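4. House rules for soft goods

I wrote this section after my first month with the Vudari arms, and Kobina Antwi went over it with a red pen, so blame us both! It covers pillows, knits, sweatshirt cloth and anything else that bends when you grab it.

1. Set the grip limit to 600 on the Gundov panel before you touch any fabric. (Rigid goods have their own setting, see section 3.)

2. Open both grippers all the way and let them sit for 5 seconds.

3. Agree out loud who has the stop button. One person, one button, no sharing.

4. Run the first grasp at the slow speed.

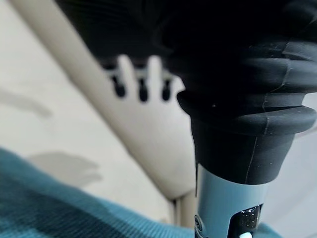
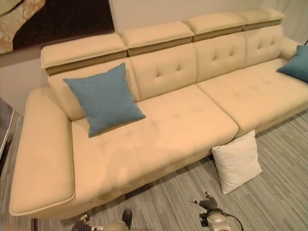
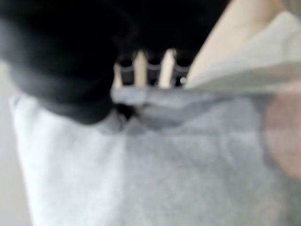

5. If the cloth bunches up, stop and open the fingers. Please don't tug it free while they're closed – I've done it, and Lionel Tanguy still brings it up.

6. Try the same grasp 2 times at most, then go back to step 2.

Caution: Keep your hands away from the fingers during any powered move. If you have to smooth a fold by hand, call "hold" first and wait for the person on the button to answer.

Note: Leather and other smooth seats mark easily, so I keep the arms well clear of them when I'm turning the base.

Write every stop in the Dillard log, even the silly ones. Charging and overnight parking are in section 5.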